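Bin liners: sizing, fitting, closing and removal

Section 4 of the workshop and utility room notes. Revised in November by Bernadette Phelan.

Sizing

A liner is specified by its flat width and its length. Neither figure is the diameter of the bin. To find the smallest liner that will go over a round bin, measure the circumference of the rim with a tape and halve it. The result is the minimum flat width. Add a little for the fold-over and for the awkwardness of getting the plastic past the rim band, particularly on bins where the band stands proud of the side.

Length is the height of the bin, plus half the diameter of the base, plus the overhang. Allow a generous hand's width of overhang. Less than that and the liner slides down inside as soon as anything heavy goes in, after which rubbish collects between the liner and the bin wall.

Capacity in litres, as printed on most rolls, is a poor guide. Two rolls sold under the same capacity can differ noticeably in width. The Pusholm liners we used to buy were narrow and long, the Prellov ones are wide and short, and both packets gave the same number. Measure one liner from a new roll before throwing away the old packet.

Thickness

Thickness is given in microns on the better rolls and not at all on the cheaper ones. A 9 micron liner is adequate for paper, tissues and light packaging. It will not hold offcuts, wire ends, broken crockery or anything with a staple in it. For the workshop and the utility room we use 22 micron. The thicker film costs more per liner but can be tied without splitting at the neck, and it survives being dragged over the rim of a mesh bin.

If only thin liners are to hand, use 2 together, one inside the other, fitted separately. Pushing both in as a single layer traps air between them and the inner one rides up.

Mesh bins

Wire-mesh wastebaskets are light, do not hold smells and are easy to knock clean. They have two disadvantages. The mesh lets dust and pencil shavings through, so a liner is needed even for dry waste. The mesh can also have sharp points where a strand has come loose, usually just under the rim or where the side meets the base. Run a gloved hand round the inside before first use. File down or bend back any strand that catches.

The one advantage in use is that air escapes through the sides. In a solid plastic bin the liner balloons on the way in and grips the wall on the way out. In mesh it does neither, and a full liner can be lifted straight up.

Fitting

Open the liner fully before it goes near the bin. Shake it once, hard, holding the two sides of the mouth apart. If the layers cling, rub the edge between finger and thumb; a slightly damp finger helps with thin film.

Lower the liner in until the base seam touches the bottom. Fold the mouth outwards over the rim and work round in one direction, pulling down evenly. Press the lower corners out by hand. A corner left tucked under will hold the weight of the contents on the seam, and the seam is where a liner normally fails.

Where the liner is too wide, gather the surplus at one point on the rim and twist it into a small knot against the outside of the bin. Bivia sell a sprung clip for the same purpose. It works, but it is one more object to lose when the bin is emptied. An elastic band under the rim band is as good.

Filling

Flatten cardboard and lay it against the side of the liner, flat face outwards. Card put in cornerwise will puncture the film when the bag is lifted. Better still, keep clean card out of the general bin altogether and take it to the recycling with the newspapers.

Stop at three-quarters full. The remaining quarter is needed to form the neck. Compressing the contents by leaning on them stretches the film, and a stretched liner tears later, generally on the stairs.

Closing

Unfold the mouth from the rim all the way round before gathering. Bring the plastic together in both hands, press out the air with the forearm, then turn the bag in one direction until the neck forms a tight rope. Three or four full turns are enough.

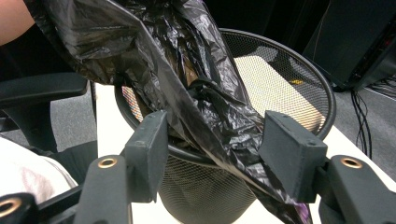 There are two acceptable ways to secure the neck once it is twisted. The first is a single overhand knot, pulled down close to the contents. It is quick and needs nothing extra, but it uses up length and can't be undone cleanly. The second is a goose neck: fold the twisted part back on itself and bind the doubled section with tape or a cable tie. Use the goose neck for dusty waste such as plaster, sawdust or vacuum cleaner contents.

Do not tie the two sides of the mouth together in a bow — it leaves openings on either side of the knot.

Lifting out

Take hold below the knot, with as much plastic in the hand as possible. Lift vertically with one hand and steady the rim with the other. Carry the bag away from the leg. If it is heavy enough to need support from beneath, put it into a second bag first and check for anything pointed.

After emptying

Tip out whatever has collected in the bottom of the bin. A mesh bin can be brushed dry with an old washing-up brush; wash it only when something has leaked, and dry it upside down to keep rust out of the base joint.

Keep 2 spare liners folded flat under the one in use. The rest of the roll stays on the shelf above the sink, beside the tape. Replacement rolls come from Mac an tSaoi — ask for the wide ones, 22 micron, and check the width before paying.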